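Clear plastic rulers are the new final boss for two-armed robots

By Danai Papadakis

I've spent a good part of March reading about robots that pick things up, and I have to tell you about the one that made me grin. The group at Raudsepp has a new result on clear plastic, the stuff that makes robots miserable. A thin, see-through ruler lying flat on a tabletop gives a camera almost nothing to work with (a bit of edge, some tick marks, a blob of glare), and it gives the fingers even less. You and I slide it with a thumb until we can get a nail under it. Robots mostly poke at it and close on air.
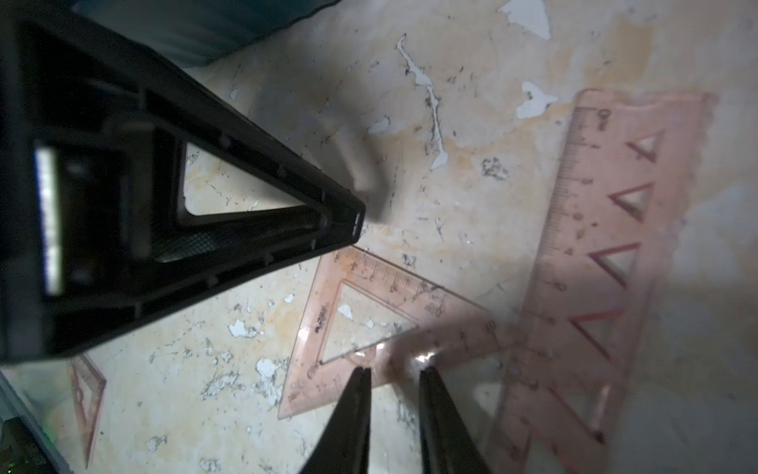 So what did they do? The method is called Zalska, and the idea is simple enough that I got it on the first phone call, which doesn't happen to me much in this job. The software doesn't try to work out where the whole ruler is. It looks for one good piece of edge, picks a spot on it, and goes for that spot. If the view from the wrist doesn't agree with the view from the fixed camera, the arm moves a little and looks again before it commits to anything. That second look is the new part. Everything else, they told me cheerfully, is borrowed from older work.

The training data came from people steering the arms by hand through tidy-up runs, the kind where drafting tools end up in a tray. They collected 1000 of those and then threw out more than half! Only 471 made it into training. The rest had long pauses or fumbles in them, and the team found that leaving those in taught the arms to dither. I would have guessed you'd want every scrap you could get, but a version trained on the full pile did worse on the rulers and no better on the set squares.
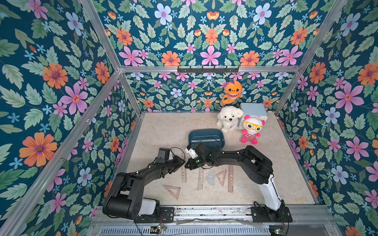
Photo: Raudsepp / Zalska project

Nantana Paisan, who led the study, wanted the setup to be visually loud. Lots of labs test on a plain backdrop and then get a nasty surprise when the robot meets an ordinary room. She went for big flowers on three walls and a few plush toys at the back (I have become very fond of the shark). "If it only works against gray, I don't want to publish it," she told me. Fair!

The other thing I liked is how the two arms share the job. Neither one is the boss. Each has its own wrist view, and whichever is more sure of its bit of edge gets to go first while the other one holds off. They tried a fixed order too, left then right every time, and the arms spent ages waiting on each other over tools that were easy for one and awkward for the other.

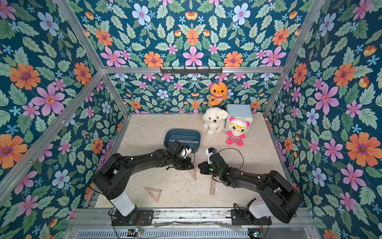
Now for the grumbling, and there is some. Two kinds of object still beat the system regularly. One is anything lying on top of something else of the same color, where the edges run together and the software picks a line that belongs to both pieces. The other is the protractor, and Paisan laughed when I asked about it. The curve gives the fingers only a tiny stretch to pinch, and a small mistake in angle sends the thing spinning. They have 2 ideas for fixing that and she wouldn't tell me either of them.

There's also the speed. It is slow. I watched a run on video with my coffee and had finished the coffee well before the arms were done, though I do drink fast.

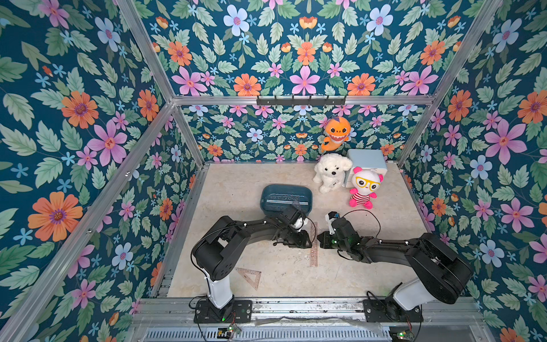

A second group, at Clokbridge, is going to try the same training recipe on its own arms, with clear packaging in place of school supplies. I'd love to know if the second look still helps once the plastic is floppy. Paisan thinks so, but she also said she'd been wrong about the protractor.

The write-up is on the Pullell preprint server now, and the team says the trimmed set of runs will go up there later this spring, along with the notes on which ones were dropped and why. I've asked for the rejects as well.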